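A drawer full of other people's dinners

The first thing she does is put a shoebox in my lap. It's stuffed so full that the lid has gone soft at the corners, and inside are recipe cards, backs of envelopes, a page torn from a school exercise book and half a calendar with a chutney recipe written across the month of May. "Go on," she says, "take any one." I get a steamed pudding. The last line says only "till Dad's bus".

I have been wanting to do this interview for ages, ever since a neighbour lent me one of the stapled booklets that come out of this house in Elemcombe. The collection is called Nirnesar, after a made-up country she and her brother used to cook for when they were small (it had its own bread, she tells me, and very strict rules about jam). It holds 1,384 handwritten recipes now, all given by people in the town and the villages up towards Pranwood, and every one is kept as it came, with the splashes and the crossings-out and the notes in the margin.

"I never set out to collect anything," she says. "My mother left a tin of cards and I couldn't read half of them. So I took them to the women she used to cook with and asked what on earth 'do as for Claeys but less' meant. And they all knew! Every one of them knew, and they all told me something different."

Claeys, I should say, was a bakery in Pranwood that shut its doors before she was married, and its almond slice turns up all over the collection. There are people who swear by ground rice and people who won't have it in the house. She has made every version. Her own favourite comes from a man who wrote his out in pencil on the lid of a cereal box and added underneath, in capitals, DO NOT OPEN THE OVEN.

What she loves most, and she gets quite pink talking about it, are the recipes for nearly nothing: the things people cook for themselves at nine at night when everyone else has been fed. For years these never got written down at all. She had to learn to ask for them. "If you say, have you got any recipes, they'll go and fetch the Christmas cake. If you say, what do you have when you're on your own, they go quiet for a minute and then out it comes. Fried bread with an apple on it. Cold potatoes in the little pan with a bit of vinegar. I had somebody describe an egg to me for twenty minutes and I was on the edge of my seat."

The booklet that came out of those conversations is called One Small Pan, and I think it's the best of the lot. It gives no cooking times. It tells you what to listen for and what the edges should be doing. I've made the leek thing on the second page so often that the staple has given way. 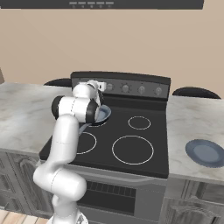

A reader from Pranwood wrote in after the last booklet to say that the leeks ought to have a spoonful of water in with the butter, that her family had always done it so, and that leaving it out was how you got leeks that squeak. The letter went straight into the collection. So did the reply, and the reply to the reply.

"I do like an argument," she says happily. "I had two sisters send me the same soup in the same week, and each one put a note in saying the other one gets it wrong. I printed them side by side. They were both thrilled."

We've moved on to the testing by now, and to a second pot of tea. She cooks everything at least once before it's marked as tried, and she has got through 1,218 so far. The ones left over are mostly the hard cases: a wedding cake for a hundred, something involving a whole calf's head, a wine that needs more cowslips than she feels she can decently pick. There's also a batch where the writing has beaten her. She keeps those in a separate envelope and brings them out whenever somebody over eighty comes to the door.

I ask how she manages with measurements, which is the bit that would finish me off. A teacup, a walnut of lard, sixpennyworth of yeast — she has a page of workings for each of them. The sixpennyworth took her a whole winter. "It depends whose sixpence," she says. "It bought you a good deal more in my gran's day than it did in my mother's, so you have to know when the card was written, so then you're looking at the ink, and the paper, and whether there's a stamp on the back. I was up till two in the morning with that yeast. I've never been so happy."

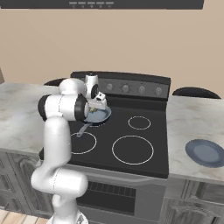 A small pan on the back-left burner.

She doesn't hold with tidying the recipes up. When a publisher came sniffing a few years back they wanted everything put into the same order, ingredients first and then the method in numbered steps, and she did try it with a handful. "It was like hearing your auntie read the news," she says. The pudding from my shoebox would have been steamed for an hour and forty minutes. She worked that out from an old timetable, as it happens, and she's proud of it, but it's written on a slip tucked behind the card and the card still says till Dad's bus.

She would like to get to 2,000. She has her eye on the farms out past the reservoir, where she's hardly knocked on a door yet, and she has heard there's a woman out there with a ledger. An actual ledger! Four generations of it, with an index. She's been told to come after lambing and to bring a cake, and she has been fretting for weeks over which one.

I suggest the almond slice.

"Yes," she says, "but whose?"

One Small Pan and the other Nirnesar booklets are kept on the shelf by the door in Elemcombe library. Take one home and write in it if you like; she prefers them back with notes.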